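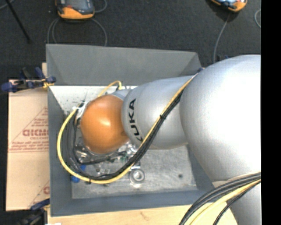

Dirnard opens orders for the Stelico, a sloping-sided parts bin in two greys

For release: October

Ballarat, Victoria – I'm Kevin Ní Mhurchú, I run Dirnard, and I have spent far too much of my working life with my head in a bin. So it gives me a silly amount of pleasure to tell you that our new one, the Stelico, is ready to order!

The Stelico is a big, open, rectangular parts bin with painted walls that lean outwards as they come up. We sell it to workshops, foundries, packing sheds and anyone else who tips small heavy things into a large container and then has to get them out again. If that's you, you'll know about the corners. Bolts love corners. So do brackets, castings, hose fittings and the occasional sandwich wrapper (you know who you are, night shift).

With a straight-sided bin, the last few parts sit hard up against the wall and you end up scraping at them. We leaned the walls back and brought the ends of the far panel in on a diagonal, and the leftovers now tend to slide down to the middle of the floor where they're easier to get at. I'd love to tell you there was a grand theory behind it. There was a cardboard mock-up, a box cutter and a lot of gaffer tape – and then a second mock-up, once somebody had parked a pallet on the first.

The standard colours are a medium grey and a darker blue-grey. I pushed for a cheerful yellow and lost. The people who do the picking wanted something dull that bright metal would stand out against, and after a fortnight with the trial bins I had to admit they were right. We can paint the lot in one colour if you'd prefer, or mix the two greys wall by wall. The finish is the same hard satin coat we use on our benches, and touch-up tins are available in both shades.

The name, for those who keep asking, came off a list of leftovers from a product we never made. It doesn't mean anything. I like how it sounds.

Now for the practical bits. The Stelico stands 700 mm high and is rated to carry 400 kg, spread evenly. Please don't put all of that in one end. It has an open top with no lip on the inside, so nothing catches on the way up, and it can be lifted by forklift from either long side. A drop-in floor mat is available for parts that mark easily. There's no lid at this stage. We've had a few requests for one and we're drawing something up, but I'm not going to promise it for this year.

We built 187 of them for the first run, and a good share are already spoken for. Fidell, who pack fittings for farm irrigation, took the trial bins and have ordered more for their second shed. Mazandarani, our paint suppliers up the road, have taken a couple for their own store, and I'm counting that as a compliment even if they did get mates' rates.

Fidell also gave us the most useful complaint of the whole trial. The first version had a label holder on the front wall, right where everybody's knees go. It has moved to the short end, up near the top, and my own knees are grateful. They also asked for a drain plug, and that's now an option you can tick on the order form.

Existing Dirnard customers can trade in our older straight-sided bins, whatever condition they're in. We'll knock out the dents, repaint them and sell them on as seconds, or scrap them if they're past it. Give us a ring before you load the ute, though, as the yard is pretty tight and I'd hate you to drive all this way and have to sit in the street.

If you'd like to see one before you buy, drop into the showroom any weekday after 10 am. Bring a bucket of whatever you normally store and tip it in. I mean it! We have a broom, and we learn more from that than from any survey. Country customers can ask for a loan bin for a fortnight, and you only pay the freight.

Orders are open now through our office or your usual Dirnard rep. The Stelico is listed as item 3223 in the spring price list.

Media contact: Kevin Ní Mhurchú, Dirnard. Product sheets and paint samples on request. I'm best caught early, before the phones start.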